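Setting up a sandwich line: speaker notes

Talk for the community kitchen day, 11th May, Sternitz Hall, second slot after the coffee break. Speaker: Jyoti Dwivedi. Slides run by Umesh Katiyar.

Slide 1. Title

Say who I am and where I work. Kitchen lead at the Rawat lunch program, nine years. Before that, the counter at Drestard. I have made a lot of sandwiches and I am going to talk about the table more than the sandwiches.

Ask for a show of hands: who makes lunches for more than 65 people at a time? Who makes them for a family? Most of this works for both.

Slide 2. Where the time goes

When we started at Rawat we were slow. I thought it was the spreading. Yogesh Rana stood by the table for a week with a notebook and wrote down what people were doing with their hands. A lot of it was reaching. Across each other, over the bread, back to the fridge for the mustard, back again to put the mustard away.

Reaching over open food is also how sleeves get in the mayonnaise. Mention the blue cardigan.

Slide 3. One row

Put everything in one row across the middle of the table. Leave the front edge clear for your forearms and leave the back clear for things coming in. If you have a second row you will start reaching over the first one.

The order can be whatever you like as long as it stays the same all morning. Ours is greens, sauces, plates. Some kitchens put bread first. Shivam Kashyap's team at Morex does bread, sauce, filling, greens and it works fine for them. Pick one, write it on tape, stick the tape to the table.

Slide 4. Plates

Use a separate plate for each sandwich while you build. I know this means more washing up. Building directly on the board is faster for two sandwiches and a mess for twenty.

Different colored plates are worth having. We use color for orders: one color for plain, one for no dairy, one for no mustard. When someone gets called away in the middle, the next person can look at the plate and know what goes on it. Before that we used sticky notes and they fell off.

Color codes are not a replacement for allergy labels. The finished, wrapped sandwich still needs its label. Say this twice.

Spacing: leave a hand's width between plates. Closer than that and crumbs and lettuce travel from one to the next.

Slide 5. Bread

One slice down on each plate to start. The top slice stays in the bag until the filling is on. Bread dries out fast with the windows open, and in June our kitchen has every window open.

Put the slice near the middle of the plate. If it hangs over the rim it tips when you press on it with the knife.

Ordinary sliced loaf is fine. Someone always asks about sourdough. The holes let the mustard through.

Slide 6. Lettuce

Ruffled leaf lettuce holds its shape better than iceberg and you can place it one leaf at a time. Wash it the night before if you can, spin it, and keep it in a box with a dry towel. Wet leaves are the main reason for soggy bread by noon.

Pick up the leaf by the thick end. Lay it down with the curly side outward so a bit of green shows at the crust. People choose the sandwich where they can see the green.

If the leaf is bigger than the bread, fold it. Tearing takes longer and the scraps end up on the floor.

Slide 7. Mustard and other squeeze bottles

Squeeze bottles beat jars for a line. No knife going back and forth, no lid to lose. Store them upside down in the fridge overnight if the cap seals well. On the table, lying down or standing up is a matter of taste. Lying down, the mustard stays near the nozzle and you get less of the spitting. Standing up, you get fewer leaks. Check the cap either way.

Make a zigzag, corner to corner, and stop before the crust. Put the mustard on the bread, not on the lettuce, or the leaf slides out at the first bite.

Wipe the nozzle every time you change bottles. We keep one cloth for this and nothing else.

Slide 8. The table itself

Dark tabletops hide crumbs. Wipe on a timer, don't wait until it looks dirty. We do it every half hour.

Scuffs are fine. Deep cuts are not, they hold food. Orest Yatsenko has a good handout on sanding and resealing wood tops, copies by the door.

Height matters more than people expect. If the table is too low, raise the legs on blocks. Backs start to go after an hour.

Slide 9. Numbers from last year

We got through 1,000 lunches in the spring term with five people on the rota. I put that down to the row and the tape on the table. The new fridge helped too.

Pause for the wrapping demo if Umesh has the paper ready. If not, skip it and go to questions.

Slide 10. Questions

Likely ones: how to do hot fillings (use a separate table), gluten-free bread (separate table, separate knife, do it first thing), what to do with crusts (breadcrumbs, freezer bag, date on it).

Leave the last slide up while people talk. Remind them about Orest's handout. Chairs need to go back against the wall before the next speaker.

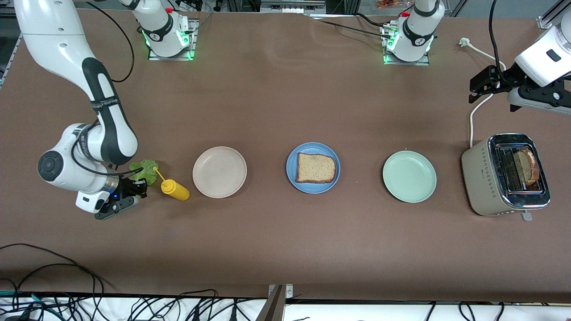
Should the mustard go on one slice or both?

One slice is enough for a standard sandwich, and it should be the bottom one. If the filling is dry, such as cold chicken, put a thin line on the top slice as well and close the sandwich right away.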